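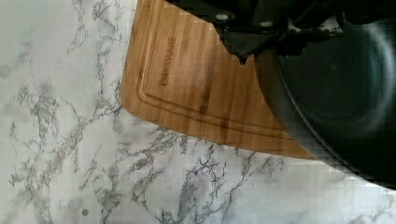

Figure 3. Wrist camera view at the kitchen station: gripper over the bamboo cutting board, with a round black pan overlapping one end of the board.

4.2 The open day at Justport

Last updated: 2020-09-26

We opened the lab to the public for one day in January, and 772 people came through. Most of them headed straight for the kitchen station, where the Kurian arm was working at a marble-patterned counter with ordinary cookware (Figure 3). We had expected the mobile base to be the favourite. It wasn't even close!

Each demonstration ran for 10 minutes. Dinesh Reddy ran the arm while Hằng Giáp stood with the visitors and talked them through the live wrist view on a large monitor. This turned out to be the best decision we made all day. People who had been watching the arm from the side would look up at the screen, see the board and the pan from the gripper's own position, and start asking really good questions – how does it find the rim of something that dark, does the engraved lettering on the board confuse it, what would happen on a plain counter? One girl wanted to know whether the veins in the counter looked like cracks to the robot. We have since added that question to our own test list.

Visitors were also invited to choose where the pan should go before a run began. Some of their layouts were harder than anything we had set up ourselves, with the pan partly on the board and partly on the counter, so that the gripper had to deal with two surface heights at once. We kept 28 of these layouts and they now form the Wandeo set used in Section 5.

Comment cards were optional. The most common request was for longer sessions, and the second was for a chance to steer the arm by hand. We would love to offer both at the next open day.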